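Bistura Tabletop Sorting Kit
Supplier: Mandetti
Part number: 1657

The Bistura kit is a set of loose objects and receptacles for bench evaluation of pick-and-place arms. It is sold without an arm or gripper. Labs that have no fixed acceptance task can use it as supplied; the task files are plain text and can be edited.

Intended use

The kit covers two-class sorting on a flat surface. Cubes go to one plate, balls to the other. 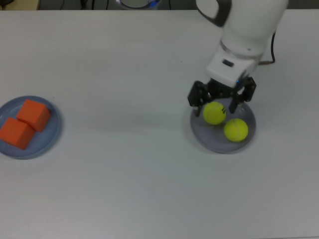

Grasp width is the first thing to check before ordering. The balls are the widest items in the kit, and an open gripper has to pass down both sides of one without pushing its neighbor. With both tennis balls in the same plate and a finger coming down between them, as in the trial shown, side clearance is small. Parallel grippers with thick finger pads may need the narrow pads from the Hultier accessory list. The cubes are less demanding and can be taken from any pair of opposite faces.

Contents

Cubes, orange
Tennis balls, yellow-green
Plates, shallow, raised rim, one blue and one lavender
Printed layout card
Task files, 12 layouts

Layouts

Layout 1 is the default start position. Plates are empty and stand at the two ends of the work area. Cubes form one column and balls the next, with a clear gap to the lavender plate. Later layouts mix the columns, move the plates closer, or start with the plates loaded for an unsorting run. 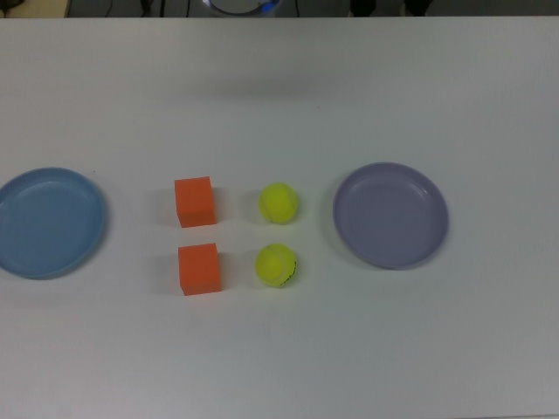
Surface and lighting

A matte white top is recommended. Gloss tops return highlights that some depth cameras read as holes. The work area in the task files is 92 cm wide and can be rescaled in the header.

Ordering

Price is 580 per kit, excluding freight. Spare balls and plates are sold separately. Orders received by Monday ship the same week. Technical questions go to Blažena Tichý at Mandetti; returns are handled by Fasil Admasu.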